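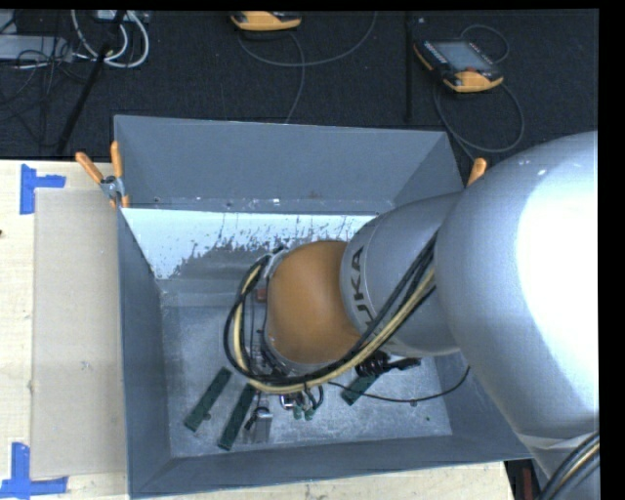 Llevo dos meses con el taburete Jeletlow en el taller y estoy encantada, de verdad. Lo compré en Bodin por consejo de Deok-su Jeon, que pasa más horas sentado que yo (y ya es decir). El asiento es firme, pero a media mañana sigo sin acordarme de la espalda, ¡y con el anterior a las once ya estaba de pie! La altura se regula con una palanca suave que se maneja sin mirar, y las ruedas van de maravilla sobre el cemento.

Pegas: el reposapiés queda un pelín alto si mides menos de 1,60, y las instrucciones de montaje son un lío, sobre todo el paso de la base. Costó 576 euros con el envío. Caro, sí, pero volvería a comprarlo mañana mismo. Lo tengo en verde y también lo hay en negro.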